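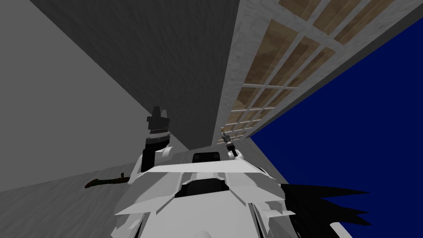 Home News Ports Ships Fleet Orders Contact

Govell Applies to Reserve Two Ship Names

Wednesday, October 30, 2024 – 3 min read

Ferry and short-cruise operator Govell has applied to reserve two ship names with its flag registry, according to entries added to the registry's public list this week. The names are Govell Esilau and Govell Rautiainen. Both applications are marked as pending.

The entries give the owner, the intended port of registry and the vessel class. They do not give a hull number, a builder or a delivery date. The port of registry in both cases is Steltelside, where the company's current ships are also registered. The class is listed as passenger ship, international voyages, with no tonnage entered.

A name reservation prevents another owner from registering the same name, or one close enough to cause confusion in radio traffic, while the reservation is in force. It does not commit the applicant to build or buy a ship. Reservations can be renewed on payment of a fee, and they lapse if the fee is not paid or if no vessel is entered under the name before the renewal limit is reached.

Govell has let a reservation lapse before. An earlier application for Govell Esilau appeared on the list when the company was seeking a replacement for its oldest overnight ship. That project was dropped in favor of a refit, and the name returned to the open pool. The new application is a fresh filing and carries a new reference number. Govell Rautiainen has not appeared on the list in any earlier form.

The names follow the pattern used for the rest of the fleet, in which the company name is followed by the name of a place or a former shipping line. Esilau is the outer harbor served by the summer route. Rautiainen was a coastal freight line whose berths at Steltelside were later taken over by Govell, and its name has not been carried by a passenger ship since the line closed.

The company did not confirm an order. In a written reply it said that it reserves names from time to time as part of normal fleet planning and that it would announce any building contract through the usual channels. It declined to say whether the two names are meant for sister ships.

Some background is available from the berth plan that the port of Steltelside published in August. The plan includes work on the north passenger berth, with new fenders, a second shore power connection and a linkspan rated for heavier vehicles. The berth is to be lengthened to take ships of up to 160 meters. The longest ship Govell now operates would fit the existing berth without changes, and no other passenger operator holds a long-term slot there. The port's document refers only to "the present user and future tonnage" and does not name a ship.

The plan also moves the check-in lanes to the landward side of the terminal road and sets aside space for a covered walkway. Work on the berth is to be done outside the summer timetable. During that period overnight sailings would use the south berth – which has no shore power – and departures may be moved to suit the tide.

Any new ship on the route would also need approval for its stern door arrangement, since the linkspan at Esilau is narrower than the one at Steltelside and is not part of the current work. The harbor office at Esilau said it had received no request for a technical review.

Applications for ship names are normally decided after a period in which other owners may object. Objections are usually made on grounds of similarity, and the registry compares spelling and sound. The list shows one other active entry containing the word Esilau, a harbor tug, but tugs and passenger ships with different prefixes have been allowed to share a place name in the past. No entry similar to Rautiainen is shown.

If the names are approved, the status on the list will change from pending to reserved and an expiry date will be added. Existing Govell bookings and timetables are not affected by the applications.

Shares 160 – Comments 2

Ports Ships Fleet Orders Back to News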